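Velleleo grip comparison

The Velleleo grip comparison is a bench procedure for trying out hand-held parallel-jaw grippers on light, irregular material, mainly torn paper and thin strips. It was drawn up by Oona Nurmi and Ayman Mansour at Kauppinen, a small automation workshop, and was first circulated as an internal note dated 2020-01-10. The name comes from the shared bench area where the first sessions were held. The procedure is used to choose finger pads and camera positions before a gripper design is moved from the hand tool to a powered arm.

Background

Kauppinen had been supplying end-of-arm tooling for sorting lines that handled cartons and moulded trays. Enquiries about loose paper waste led the workshop to look at fingers that could work close to a flat surface. Its existing pads, developed for a product line called Grukero, had been tested only on rigid blocks. Mansour argued that block tests said little about paper, which folds, slides under a pad or comes up in clumps.

A hand-held tool was chosen over an arm for the early work. The operator supplies the motion, so that differences between runs can be put down to the pads, the linkage and the operator's view of the work. Nurmi's note also gives cost as a factor: a set of hand-tool fingers could be swapped in 15 minutes, while the workshop's arm needed recalibration each time.

Procedure

Torn white paper is heaped on a pale, flat work surface. The pieces are left uneven in size, and no attempt is made to arrange them. The operator approaches with the jaws open, closes on a portion of the pile, lifts, and releases over a tray. A session consists of 60 attempts per pad type, followed by a change of operator.

A second part of the procedure uses a long, narrow strip gripped by its edges. The strip test is meant to show whether the two pads stay parallel under light load. A strip that buckles or rotates between the pads is recorded as a fault, even when it is not dropped.

A camera on the tool records each attempt. Its position is part of what is being compared. A low mount gives a close view of the pads but hides material behind the fingers, and a high mount shows more of the pile at the expense of detail at the point of contact. 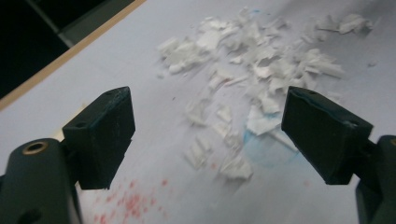
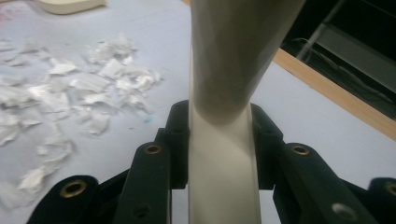
Views from the tool camera. First: open jaws with torn paper on the work surface. Second: a white strip held between the finger pads.

Equipment

The fingers used in the comparison are dark and carry separate pads that can be replaced without removing the linkage. Brass-coloured rings line the pivot holes. Jomar Catacutan, who built most of the test sets, favoured a plain block pad with a flat inner face as the reference against which other shapes were judged. Ribbed and rubber-faced versions were added in April, along with a narrow pad intended for single sheets.

Recordings are sorted with Storier, a labelling program written at the workshop. Each attempt is marked as a clean lift, a partial lift, a slip or a miss. Partial lifts are the most disputed category, and the written rules for them have been revised more than once.

Results

The first full comparison covered roughly 700 attempts. Flat block pads did well on crumpled scraps but often pushed small flakes ahead of them. Rubber-faced pads picked up more of the small pieces and were slower to release them. Ribbed pads gave no clear benefit on paper, and they marked the strip in the second test.

The camera results were less settled. Operators preferred the low mount, while the people labelling the recordings preferred the high one, from which slips were easier to judge. Later sessions have used both.

Criticism and later changes

Seija Koivisto, reviewing the procedure for a second workshop, objected that operators improve quickly and that pad types tried late in a session gain an unfair advantage. The order of pads has since been drawn at random, and each operator now completes 100 unrecorded practice grips beforehand. Koivisto also asked for humidity to be logged. This was adopted, though the readings have not been analysed.

Ville Manninen proposed a shorter version that keeps only the strip test, for use when a worn pad is being checked – it takes one operator and no labelling. The short version is used for routine maintenance at Kauppinen. The full procedure is kept for new finger designs.

See also

Parallel-jaw gripper
End effector
Compliant finger pads
Wrist-mounted camera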